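家用机器人“自律准则”出炉，条文不少，约束不多

2026年4月15日

由Mosirum牵头起草的《家用操作机器人良好实践准则》本周公布了征求意见稿，意见收集到6月底截止。准则面向能在厨房、客厅里拿放物品的带臂机器人，参与起草的还有Clustent和Katene两家公司。三家都在做这门生意，规矩也由它们自己来写，这一点在发布会上没有人提起，材料里也只用“行业共识”四个字带过。

征求意见稿分为13条，内容从急停按钮的位置、手臂靠近人体时的限速，一直写到用户家中影像的保存期限。读起来大多合情合理，问题出在动词上。通篇出现最多的是“宜”和“鼓励”，写成“应当”的只有3条，其中一条还是要求企业在说明书里印上客服电话。

最受关注的是第七条，即上市前的测试要求。按照条文，厂商可以用仿真环境中的测试结果证明产品“具备在家庭厨房中安全作业的能力”，实机测试则属于“鼓励开展”。起草方附上了一份数据：在虚拟厨房里完成了1,268次取放任务，严重碰撞为2次。至于什么算“严重”，附件没有给出定义。碰倒一只杯子算不算，手臂擦过台面边沿算不算，只能由厂商自己判断。

独立安全顾问Merle Bolger看过征求意见稿后说，仿真本身是好工具，她自己的团队每天都在用，但拿它来替代验收就是另一回事了。“仿真里的地面是平的，盘子的重量是你填进去的，孩子也不会突然从桌子底下钻出来。你填什么，它就给你什么。”她建议至少把实机测试改为强制项，并由与厂商没有业务往来的机构来做。

Mosirum方面的答复是，强制实机测试会“显著抬高中小企业的进入门槛”。这个理由听着耳熟。参与起草的三家没有一家算得上中小企业，而记者翻遍所附材料，也没有找到一份来自中小企业的书面意见。

准则对测试场景的规定同样宽松。条文只要求虚拟厨房“具有代表性”，没有说代表谁家的厨房。宽敞的中岛式厨房和老小区里转身都困难的过道厨房，对一条机械臂来说是两种难度。灯光、台面反光、堆在水槽边的锅碗，这些变量要不要纳入，纳入多少，全凭自愿。

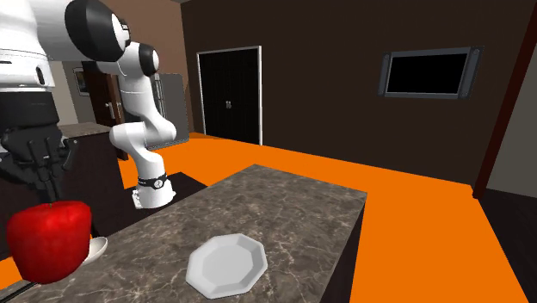

执行部分更薄。准则设想由签署企业每年提交一份自查报告，汇总后在网站上公布摘要。没有抽查，没有罚则，连摘要需要包含哪些内容也没有写明。企业如果中途退出，只需提前书面通知，产品上已经贴出的合规标识要不要撤下，条文没有交代。消费者在卖场里看到那枚标识，多半会以为有人替自己把过关。

也有企业选择观望。做服务机器人租赁的Flevbridge没有签署，该公司在书面回复中表示，希望先看到第七条的修改稿，以及事故上报的统一格式。后一项目前在准则里完全空缺：机器人在用户家里伤了人或砸了东西，该向谁报告、多久之内报告、报告是否公开，13条里没有一条提到。

征求意见期间，公众可以通过Mosirum网站提交书面意见。起草组称会“认真研究每一条反馈”，但没有承诺公开反馈原文，也没有说明不予采纳时是否会给出理由。正式版本的发布日期尚未确定。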